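I'd rung the technician at Nakell to talk about the hand-held gripper station, and she was already halfway through a story about screws. "They creep," she told me. "Every 400 grabs I go round the lot with the little driver."

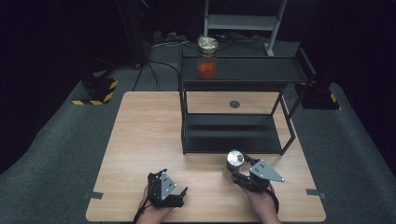
Most of her mornings go on the grippers themselves, a pair she calls the Tanguys (old project name, it stuck!). She checks the fingers first, then the cables. The triangular plates with the small holes get a wiggle too, one on each gripper, and she likes the jar up on the rack's top shelf before anyone starts.
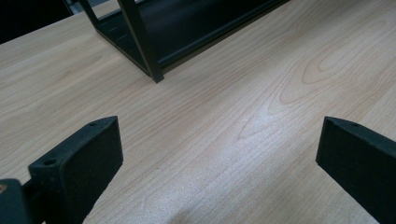 Fingers open wide over the table, with the rack behind.

I asked what goes wrong most. "Finger pads," she said, laughing. "We print them here, and I've binned 82 since January." A worn pad slips on smooth plastic, so she swaps both sides together – never just the one.
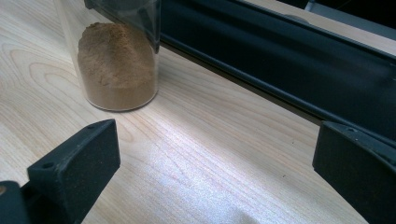

"If you only change the left, it'll pull," she went on, "and then you're blaming the software all afternoon." Her spares live in a biscuit tin, and she's down to 2 pairs, so she had to go and start the printer.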